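README: equipment plan for the two-arm counter cell

Maintained by Hendrik Gumede, Honovier lab. Last revised in March.

Purpose

The files in this folder support the purchase request for one mobile base with two arms and parallel grippers. Simulated kitchen runs were used to size the order before any quote was signed. The folder holds the run logs, the reach tables and the budget sheet. It does not hold the scene assets, which stay on the Millano server under a separate license.

Scope of the runs

285 runs were logged, all at a marble-topped counter with drawer fronts below and an open laptop on the left part of the top. The task is to pick a small object from the counter with the right arm and keep the left arm clear of the laptop. Runs that ended in a joint limit fault are kept in the logs and flagged in the status column. Do not drop them when computing reach margins.

The head view includes both arms and a large part of the robot's own body. Any camera quoted must be checked against this layout, with the body in view along the bottom.
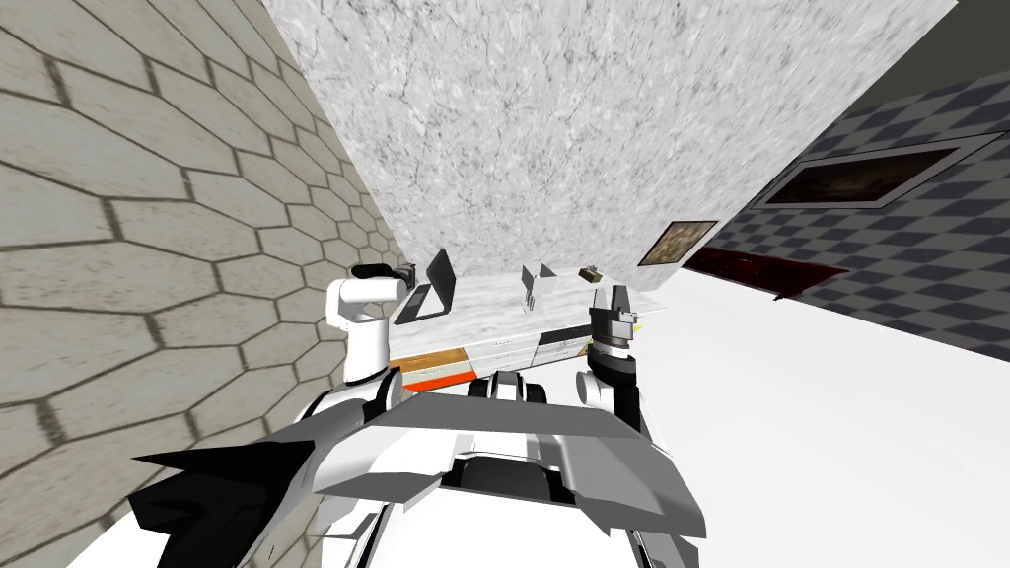

Items to be purchased

Base and torso: one unit, with factory calibration. The Đorđević quote includes calibration; the Brunasus quote lists it as a separate line.

Arms: two, same model left and right. Mixed pairs were ruled out on spare parts cost.

Grippers: 4 in total, two fitted and two spare. Parallel fingers only. Finger pads are consumables and go on the operating budget.

Compute: one workstation for simulation and one onboard computer. The workstation can be deferred if the Millano machine remains available.

Counter: built in house. Match the height in reach_table.csv before ordering the top.

Grasp check

Gripper selection depends on small box-shaped objects. The right gripper has to hold one between its fingertips over the counter without the wrist meeting the edge of the top. The left arm is parked beside the laptop, and that position sets the minimum shoulder spacing in the specification. 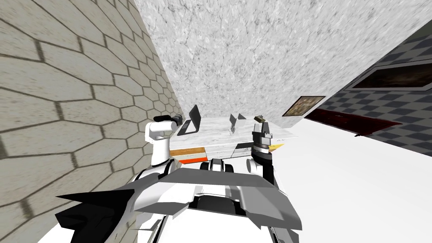 Source: Honovier lab, simulation render, counter cell planning set

Gripper force values in the logs come from the simulator's contact model and should not be copied into the specification. Use the vendor sheet.

Budget notes

Spares and consumables: 3,000 for the first year, entered as a fixed amount. Shipping and import duty are on their own line and are not covered by the contingency.

Integration labor: some 54 hours, covering mounting, network setup and the first calibration pass. Safety review is charged to the facility account.

Known limits

One room layout only. Lighting was not varied. Cable routing is not modeled, so arm clearance in the reach tables is optimistic near the shoulders. Add the cable allowance from the vendor drawing by hand.

Files

runs.csv: one row per run, with status
reach_table.csv: reach by arm and counter height
budget.xlsx: quotes, spares, labor
CHANGES.txt: revision notes

Corrections go to Hendrik Gumede before the quotes lapse.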